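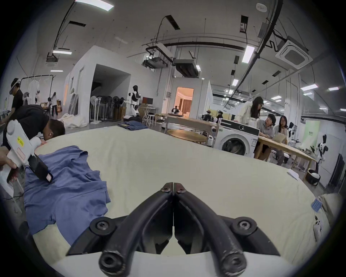 Hand-held grippers at work on a cloth-covered table, with a blue short-sleeved garment at left.

Fustora has stopped using one batch of its Fang grippers at its Erkstead site after the fingers on 4 of them failed to open on command. The company calls it a "minor release fault." It has not said what caused it.

The grippers are used to record people handling clothes, and those recordings train the folding software Fustora sells to laundries. The firm says 200 recordings out of 3,000 were affected and have been pulled. How it picked those 200 is unclear - the fault left no error message, by its own account.

No injuries were reported. Fustora says a fix will take 14 days. It said much the same in February, when a similar problem came up at Vivstead, and has yet to publish anything on that one.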